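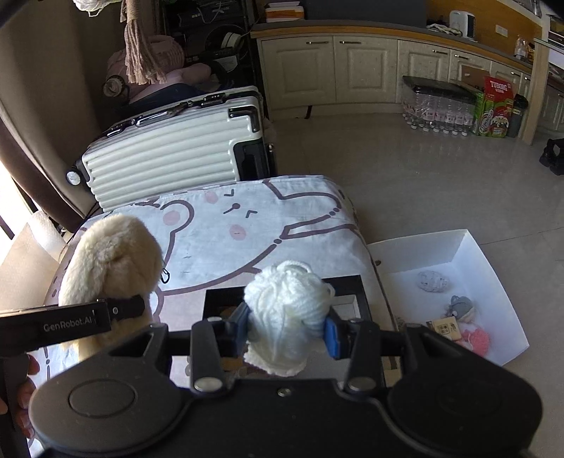 Yevdokiia Kobzar
Technical author, Mernthorpe Home Storage

Section 6: Sorting small soft items on a bed

6.1 Scope

This section applies to yarn, plush toys, pom-poms, netting, faux fur and similar light items sorted on a bed before boxing. Suitcases and shelving are dealt with in Section 3. Kitchen goods are to be kept out of the sorting area.

6.2 Before starting

1. Pull the sheet flat and tuck in the sides. A printed sheet may be used, although small pale items are harder to find on it than on a plain one.

2. Stand an open cardboard box on the floor at the side of the bed. Fold the flaps outwards.

3. Place one shallow tray on the sheet. A dark tray is preferred for white or cream yarn.

4. Move suitcases clear of the side from which you will work. A hard-shell case may stand behind the bed.

5. Clear shoes from the floor between the bed and the box.

Note: The Grirnano box has a usable depth of 368 mm. Do not fill it above the fold line.

6.3 Yarn

1. Find the free tail of the ball before lifting it.

2. Lift the ball from both sides with light, even pressure. Do not lift by the tail or by a strand looped over the top.

3. Hold the ball over the tray and let the tail hang.

4. Wind the tail round the ball three times and tuck the end under a firm strand.

5. Place the ball in the box last, on top of the other items.

Caution: Loosely wound yarn catches on zips, key rings and suitcase wheels. If a strand catches, stop and free it by hand. Do not pull.

6.4 Plush toys and pom-poms

1. Shake each item once over the tray.

2. Put small plush toys at the bottom of the box, with rounded or egg-shaped items between them.

3. Place pom-poms in the gaps.

4. Stand any card upright against the wall of the box.

5. Leave long-haired toys on the bed until the box is half full. The pile flattens under load.

6.5 Mixed items

Where soft and hard items have been put down together, separate them in the order given.
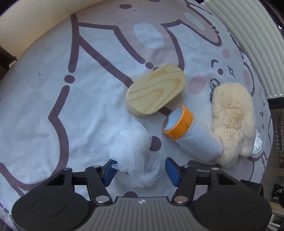 Fig. 6-2. Mixed group before separation: wooden block, orange tape, wrapped bottle, faux fur and white mesh.

1. Remove the mesh first. Gather it from the middle and lift straight up. Fold only after it is clear of the other items.

2. Lift the faux fur and check underneath for keys and scraps. Put keys in the tray.

3. Remove the bottle. Check that the cap is tight and leave the plastic wrap in place.

4. Put the tape aside for closing the box.

5. Remove wooden pieces last and pack them flat, below all soft items.

Caution: Do not place tape against faux fur or yarn. Fibres stick to the exposed edge and cannot be removed cleanly.

6.6 Closing and labelling

1. Check the gross weight. The limit for a Drukatora label sleeve is 1000 g.

2. Close the flaps and apply one strip of tape along the join.

3. Write the contents on the label, hard items first.

For replacement sleeves see the Tymoshchuk parts list, August issue.

Section revised 24th September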